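News > Kitchen > Press releases

2 min read

Imley puts the sandwich back in its box

DITTHORPE, 21/11/2020 – Imley, the small kitchenware firm best known for a butter dish that nearly stayed shut, today announced a plain white plastic box for bread. It goes on sale through the Kwok stores at the end of the month. It has no app.

The box, called the Tosik, is meant for people who pack a lunch in the morning and would like to recognize it at noon. Imley asked 500 households in October what they wanted from a bread box. The most common answer was "room for bread." The second was a request to stop sending surveys.

"We had grand plans for this one," said Chae-won Hyun, who runs product design at Imley. "There was a version with a drawer. There was a version with a second, smaller version inside it. Then somebody tried to put a slice of bread in and we went back to a box."

Packing trials took place on an ordinary table, with a green cutting mat put down to save the wood. The mat has ruler numbers along one side, a great comfort to the design team, who like to argue in decimals.
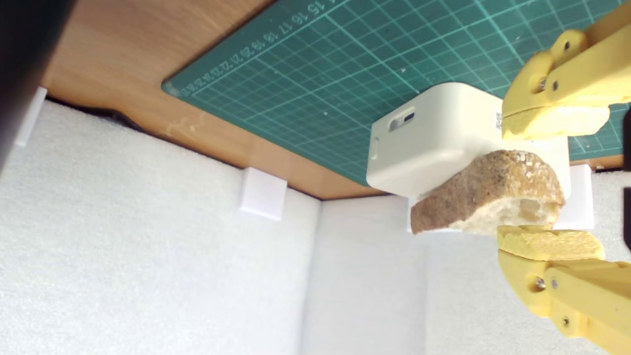

In all, Imley logged 1,027 packings before settling on the final shape. Crusts were left on throughout. "I asked for rye and was told it would confuse the results," said Ridwan Goh, head of testing. "I have put that in writing – twice."

The Tosik comes in one color and 2 sizes, regular and tall. The tall one was designed for people who overdo the lettuce. Both come with a 5-year guarantee, which covers the box but not the sandwich.

Samples are available to the press on request from the Imley office in Ditthorpe. Please bring your own bread.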